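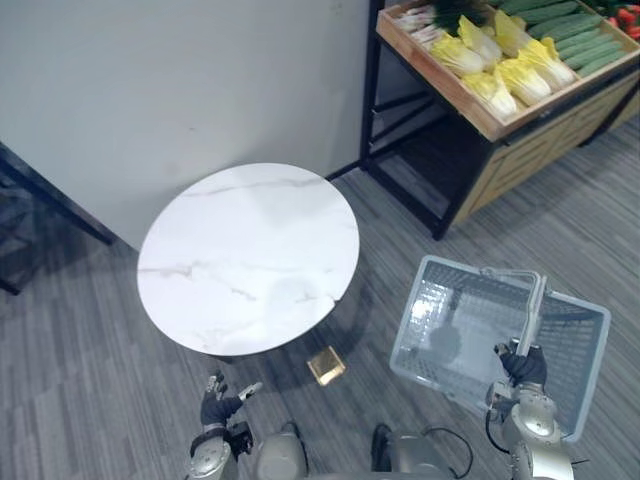 Notizen Vortrag »Schräg gestellt, besser verkauft«
Berwyn Meredith, Donnerstag, 8. Januar 2026
Stand: gestern Abend, NICHT die Version vom Oktober

Vorab für mich: Wasser, Uhr auf den Tisch, Mikro anstecken. Langsam. Langsamer als beim letzten Mal.

Einstieg
Guten Morgen, kurz zur Person. Früher Marktstand, dann Filiale, jetzt Ladenbau und Warenpräsentation bei Vuneck. Nicht länger als zwei Sätze. Die Leute wollen Gemüse.

Frage ins Publikum: Wer hat heute Morgen schon eine Kiste in der Hand gehabt? Hände abwarten. Wenn keiner, trotzdem weiter.

Dann Bild. Stehen lassen, Mund halten, fünf Sekunden.

Worum es geht: kleines Sortiment, kleine Fläche, kein Budget für Kühlmöbel. Hofläden, Kantinenshops, Foyers. Ein Gestell, eine flache Kiste, ein Tischchen daneben. Mehr haben die meisten nicht und mehr braucht es für den Anfang auch nicht.

Teil 1: Die Kiste
Flache Holzkiste, zum Kunden gekippt. Das ist der ganze Trick, den Rest könnte ich mir sparen (Lacher? eher nicht).
Flach heißt: man sieht den Boden fast immer mit, wenn Ware fehlt. Also nachlegen oder zusammenschieben. Tiefe Kisten verzeihen mehr, aber unten drin liegt dann der Rest von vorgestern und den findet man mit der Nase.
Kippung: So steil wie die rundeste Ware erlaubt. Gurken rutschen, Tomaten rollen, Chinakohl bleibt liegen. Immer mit dem Schlimmsten testen, nicht mit dem Kohl!
Vordere Leiste prüfen. Finger drüber. Splitter = abschleifen, sofort, nicht »nächste Woche«.
Einlage ja/nein: kommt am Ende bei den Fragen sowieso, hier überspringen.

Gestell: schwarzes Metall, senkrechte und waagerechte Streben. Vorteil, man schaut auf die Ware, das Gestell verschwindet. Nachteil, jeder Staub drauf ist zu sehen. Lappen gehört zum Morgenrundgang. Verschraubungen einmal im Monat nachziehen, bei Rollen öfter.
Die Gestelle von Monura, falls gefragt wird: ja, kennen wir, ja, die haben wir verbaut, nein, keine Provision.

Teil 2: Was liegt wo
Am Bild zeigen, kurz.
Lauchzwiebeln links oben am Ende, gebündelt, Grün nach außen. Chinakohl Mitte. Gurken rechts daneben, längs aneinander, schräg durch die Kiste. Tomaten im nächsten Abschnitt, gerade noch zu sehen ganz rechts.

Warum der Kohl in die Mitte: groß, hell, ruhig. Trägt die Fläche. Sechs Köpfe in zwei lockeren Reihen. Hier DARF jemand meckern: die Blattenden zeigen alle woandershin. Diskussion zulassen, zwei Minuten, dann abwürgen.
Meine Meinung: Strünke nach unten zum Kunden, Blätter nach oben. Sieht ordentlich aus und man sieht die Schnittfläche, an der Schnittfläche erkennt man die Frische. Wer nichts zu verstecken hat, legt den Schnitt nach vorn. Die Gegenmeinung (Srithong-Laden, der Filialleiter) legt die Blätter nach vorn, weil es üppiger wirkt. Geht auch. Aber dann bitte alle.

Gurken: parallel, das kann jeder, sieht immer nach Arbeit aus und dauert keine Minute. Diagonale nimmt der Kiste das Kastige. Nachteil: wer eine von unten zieht, hat die halbe Lage auf dem Fuß. Oben wegnehmen lassen, also den Stapel niedrig halten. Höchstens drei Lagen.

Lauchzwiebeln: ans Ende, weil das Grün sich breit macht. Braucht Luft. Gummi nicht zu stramm, sonst Knickstelle und nach einem Tag gelb. Wurzelbart dran lassen, kurz schneiden.

Farbe. Hier das Wichtigste, langsam sprechen:
Grün / blass / grün, dann Rot. Blassgelb und Weiß zwischen zwei Grün, das trennt. Legt man Gurke an Lauch, wird es von weitem ein grüner Haufen. Rot kommt ans Ende oder in die nächste Kiste, Rot zieht den Blick, der Kunde läuft also an allem anderen vorbei dahin. Er soll ja vorbeilaufen.
(Anekdote mit den Paprika nur wenn Zeit. Nein, weglassen.)

Ach ja: Tomate und Gurke. Irgendwer sagt es garantiert. Reife Tomaten geben Ethylen ab, Gurken mögen das nicht, werden gelb und weich. Bei schnellem Verkauf über einen Tag egal, über Nacht trennen. Eigener Abschnitt ist schon mal besser als selbe Kiste. Ehrlich antworten, nicht rausreden.

Teil 3: Der Tisch daneben
Runder Beistelltisch, weiße Platte in Marmoroptik, feine graue Adern. Leute fragen immer, was der beim Gemüse zu suchen hat.
Ist die Ablage. Der Kunde kommt mit Tasche, Handy, Kaffee, Kind an der Hand. Wo soll er hin mit dem Zeug? Hat er keine Ablage, nimmt er eine Gurke statt vier Sachen.
Rund weil keine Ecke. Auf Hüfthöhe einer Ecke geht jeder zweimal am Tag gegen. Mittelfuß, dann steht auch kein Bein im Weg, wenn mal einer mit dem Wagen kommt.
Helle Platte: zeigt Erde und Wasserränder. Gut so, wird gewischt. Dunkle Platten sehen sauber aus und sind es nicht.
Auf glänzenden Platten spiegelt das Deckenlicht, rechts unten sieht man den Schimmer. Stört mich nicht, am Kassentisch würde es mich stören (Display).
NICHT mit Flyern zumüllen. Bitte. Ein Schild maximal. Die Saftprobe darf drauf, am Samstag, danach wieder runter.

Abstand Tisch zu Gestell: einmal probelaufen mit Einkaufstasche an beiden Armen. Kommt man durch ohne sich zu drehen, passt es. Zahlen gebe ich hier keine, jeder Raum ist anders und hinterher hat einer den Zollstock dabei und ärgert sich.

Teil 4: Boden und Wand
Grauer Teppich. Seufzen im Publikum einplanen.
Gemüse auf Teppich ist Mist, das wissen alle, aber in Foyers und Büroetagen liegt er nun mal. Also was tun:
Ware vorher abtropfen lassen, komplett, hinten im Lager. Matte unters Gestell, dunkel, mit Rand. Zwiebelschalen und lose Kohlblätter mittags absammeln, ein zertretenes Blatt hat man sonst wochenlang drin. Tomatenflecken kaltes Wasser, tupfen, nicht reiben.
Und immer den Boden frei halten. Alles was zwischen Tisch und Gestell liegt, landet unter einem Schuh. Einmal rundum schauen bevor aufgeschlossen wird. Gilt auch für das kleine glänzende Zeug, Deko, Verpackung, was halt runterfällt.

Weiße Wand: nicht zuhängen. Gemüse vor Weiß funktioniert. Schwarzes Metall vor Weiß auch. Wer unbedingt Farbe will, eine Fläche, matt, kein Grün. Grün hinter Grün macht die Ware grau.
Licht hier nur anreißen, der Kollege von Kakolora hat nach mir den Lichtblock und ich will ihm nichts wegnehmen. Nur soviel: kein kaltes Licht auf Chinakohl, der sieht dann krank aus.

Teil 5: Tagesablauf (schnell!)
Morgens: Kiste leer machen, auswischen, trocknen lassen. Einräumen von hinten oben nach vorn unten. Kohl zuerst, dann Gurken, Lauch, Tomaten zuletzt. Äußere Kohlblätter nur abnehmen, wenn sie wirklich hin sind, darunter kommt ja nicht endlos was nach.
Mittags: zusammenrücken. Lieber halbe Kiste voll als ganze Kiste leer. Lücken zur Wand hin, nie nach vorn.
Abends: alles raus. Ja, alles. Lauch in feuchtes Tuch, Kohl ins Kühle, Gurken kühl aber nicht ganz so kalt, Tomaten gar nicht in den Kühlschrank. Kiste hochkant zum Lüften.
Dauer mit Übung: 21 Minuten morgens, wenn keiner reinredet. Ich habs gestoppt. Am Anfang eher 40.

Zahlen-Folie
Nur eine. 372 Kisten haben wir im Projektjahr eingeräumt und Notizen dazu gemacht, gekippt und flach. Kein wissenschaftlicher Anspruch, dazusagen! Gekippt musste öfter nachgelegt werden, also wurde mehr rausgenommen. Ob gekauft oder runtergefallen, steht nicht in jeder Notiz (kleine Pause).

Übung, falls der Raum es hergibt
Gruppen zu 4. Jede kriegt eine Kiste und dieselbe Ware. Zehn Minuten einräumen. Dann tauschen die Gruppen die Plätze und nehmen sich was raus, wie Kunden. Schauen was umkippt. Nicht bewerten, nur schauen lassen. Beim letzten Mal wurde es laut, Tür zu.

Mögliche Fragen
Einlage in der Kiste? Papier ja, täglich wechseln. Folie nein, da steht das Wasser. Kunstrasen: bitte nicht, und wenn, dann waschbar.
Preisschilder? Ein Schild pro Ware, an der Vorderkante, gleiche Höhe. Nicht in den Kohl stecken!!
Besprühen? Lauch und Kohl leicht, Gurken nein, Tomaten auf keinen Fall. Auf Teppich überhaupt nicht.
Geht das auch mit Obst? Geht. Birnen keine Kippung. Äpfel wenig.
Was kostet so ein Gestell? Auf Angebot verweisen, sonst hänge ich zehn Minuten am Preis fest.
Selber bauen? Klar, Kiste vom Tischler ums Eck, auf stabilen Stand achten, einmal kräftig dran rütteln bevor Ware reinkommt.

Schluss
Kurz. Kiste kippen, Helles in die Mitte, Rot ans Ende, Ablage daneben, Boden frei. Danke, Kontakt steht auf dem Zettel am Ausgang.
Zettel mitnehmen!! liegen noch im Auto

Falls ich überziehe: Teil 5 streichen, Übung streichen, Farbe auf jedne Fall behalten.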